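Table Clearing and Shared Spaces: Frequently Asked Questions

Last updated 12 August 2021

These answers cover the house rules for running arms and grippers in the open areas at Toltano. They apply to Sundura staff, visiting teams and students. If your question isn't answered, write to Griet Dierckx at the safety desk before you book.

Who needs to read this?
Anyone who starts, stops or supervises a robot outside the closed lab. If you only walk through the area, the signs at the entrance are enough.

Do I need a risk assessment for a simple pick-up task?
Yes. The short form is fine for light objects on a fixed table. Use the long form if the base moves, if the load is over 800 grams, or if you change the gripper. A form is valid for one setup. Swapping a square table for a round one counts as a new setup.

How fast may the arm move?
The limit in shared areas is 200 millimeters per second at the fingertips. Set it in the controller, and don't rely on the slider in the operator screen. Teun Dierckx can show you where the setting is kept.

What may I put on the table?
Everyday items are allowed: cups, small boxes, bags, wrappers, closed jars. Jars and bottles must be empty or filled with something dry. No open liquids, no blades, and no food left over from lunch. Glass is allowed only with the guard screen in place.

Are pedestal tables allowed?
They are, with some care. A table on a single pole can tip if the arm presses down near the rim, so keep planned contact points well inside the edge. Check that the base sits flat and isn't resting on a floor cover or a cable. If the top rocks when you lean on it with one hand, pick another table.

Soft packaging and small items often end up bunched together, and the gripper then has to come in from the side at tabletop height. Plan the approach path for the whole hand, including the parts behind the fingers, and leave room for it to back out the same way. 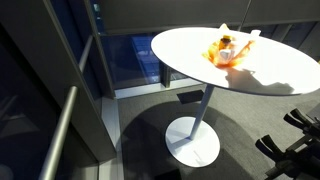
What about windows and glass walls?
Reflections and bright daylight can upset depth readings. Run the empty-table check at the time of day you plan to work. If it fails twice, lower the blinds or move to bay 23.

Can I work next to a handrail?
Keep the full reach of the arm clear of any rail people hold on to. Mark the reach with floor tape and remove the tape when you finish.

Who holds the stop button?
One named person, who does nothing else during the run. Write the name on the form. Handing over in the middle of a run is not allowed; stop first, then change.

What do I do after a dropped object?
Stop the arm, pick up the object by hand and log the drop on form 212. Broken items go in the lidded bin by the door. Minor drops don't need a call to the safety desk.

When will these rules be reviewed?
In December. Send comments to Griet before then, with your form number if you have one.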